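Wrist camera for sorting small panel parts: keep the Fedness or move up to the Ersoy?
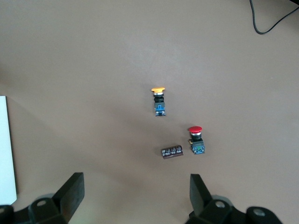

I've been trying out two wrist cameras on our bench arm at Nolulstead since January, a Fedness and a borrowed Ersoy, and I keep changing my mind about which to buy. The job is picking up control panel bits for a training rig, nothing heavy. The push buttons are easy enough to find, as the orange-yellow cap and the red mushroom one stand out a mile against the brown table. It's the small dark brown piece next to them that gives me grief, because the Fedness finds it on one go and loses it on the next. Is the dearer camera worth it, or should I be looking at the lighting first?
Darnell Kowalczyk

Hello Darnell, lighting first, please! I spent a whole winter swapping cameras on a Kornonard arm before I thought to move the lamp — a low light from one side made all the difference with dark parts. Do watch your finger spread too. With the brown one sitting so near the blue base of the red switch, you may want narrower tips, whichever camera you end up with. I logged 286 picks before and after, and the misses dropped from 57 to 2 without buying a thing.
Amos Rosenthal

Ersoy every time. Had mine ages, no trouble.
panelpete928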